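I finished the last episode of Binuleck a little after 2 a.m. and then lay there being annoyed, so here we go, I'm going to complain about it in public.

If you haven't seen it, Binuleck is the crime drama set in Avham, a made-up port town where it rains sideways and everyone owes money to the Andreadis family. The first season was wonderful. It was slow and mean and funny, and it trusted you to remember a face from two episodes back. Then Drelura picked it up for its streaming service, ordered a longer run, and somebody decided that what a small show about small crooks needed was more of everything.

So we got 23 episodes. Twenty-three! I like these characters, I would happily watch them eat soup, but there isn't a crime story on earth that needs that much room. By the middle stretch you have the warehouse plot, the custody plot, the plot with the ferry captain's bad knee (why?) and a whole hour spent in a flashback that tells us what we'd already worked out from one look across a bar in season one.

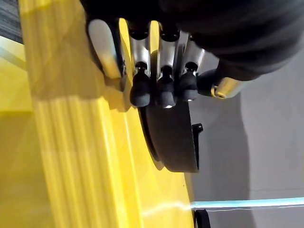 A reader going by saltmarsh777 wrote to me after my first post on the show and said I was being unfair, that the long season gives the minor crooks some breathing space and that the ferry episodes were the only ones that made her cry. Fine, I'll give her the ferry episodes. The one where the captain just sits in the wheelhouse and lets the radio talk is lovely, and I've watched it twice. But that's one good hour, and I had to wade through an awful lot of people walking down corridors to get to it.

What bugs me most is the music. In the first season there was hardly any. You heard gulls and trucks and somebody's TV through a wall, and when the old man finally lost his temper it was terrifying, precisely on account of the quiet. Now there's a cello under everything. A woman opens a letter, cello. A guy parks his car, cello. I don't need to be told that a letter is sad, I can see her face!

And the awards people have gone nuts for it, of course. I put the list of nominations side by side with my own favorites and we agreed on exactly nothing. The lead got nominated for the big shouting scene on the pier, when his best work all year was the bit where he pretends to like his brother's new boat.

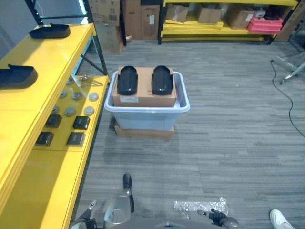
AVHAM, December

That's how every single episode opens now, by the way, with a place and a month typed across the screen, one letter at a time, with the clicking noise. Season one never bothered. You knew it was winter from the coats. It's a little thing, I know, but it's the same disease as the cello, a show that has stopped believing anybody is paying attention. My sister says I should just look away for the first ten seconds, and maybe I should.
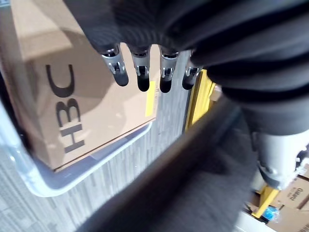
I'd still watch a third season, and that's the embarrassing part. Give me 3 writers, a shorter run and no flashbacks, and let the Andreadis house be the scary place it used to be, with the hall light off and the dog barking somewhere out back. Drelura hasn't said whether it's coming back. If it does, I'll be on the couch on the first night with the volume down low, grumbling before the titles are over.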